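26/10/2021

The back room is finished, or as finished as it needs to be before winter. I started on it in July and thought it would take me 12 days. I stopped counting after that.

Most of the trouble was small stuff. I repair old radios and clocks, and over the years I had put screws, knobs, springs, fuses and bits of wire into whatever was handy. Coffee cans, mostly. Also cookie tins, a shoebox and a cutlery tray from our old apartment. I could usually find what I wanted, but it meant tipping three cans out on the floor first.

Rodrigo Cantero did the same job on his garage last year and he told me to buy the bins before sorting anything. I did it the other way around and he was right. I had neat piles on newspaper for two weeks and had to step over them every time I wanted the window open. Then I bought the bins and found that half my piles were too big for one bin and the others looked silly in theirs.

I went with stackable parts bins. They come in several sizes and I took mostly the medium ones. The walls slant, so you can get your hand in from above, and they have a clear label holder. I had planned to print labels and ended up writing them with a pencil on strips of card. Pencil is easy to change. I have changed nearly all of them at least once.

The shelf unit is one I already had. It holds more weight than I expected, but I still put the transformers at the bottom. Clock parts are at eye level and radio parts are below that. Cables went into a trunk in the hall because I couldn't stand looking at them.

The fragile things took the longest to work out. Vacuum tubes and dial glass don't belong in a hard plastic bin by themselves. Driss El Khatib gave me a bag of foam offcuts left over from reupholstering a bench, and I cut those into slabs with a bread knife. A long blade and slow strokes work better than scissors.

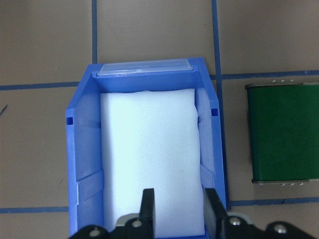 I cut the foam a little oversize so it stays put when the bin gets moved. For the tubes I'm going to cut slots, one per tube, and leave enough foam between them that they can't touch. The dial glass can lie flat between two thinner pieces.

Still to do: the drawer of mystery knobs, the broken lamp over the bench, and the coffee cans, which are now empty and stacked by the door. I'd like to keep two for brushes. The rest can go out with the recycling.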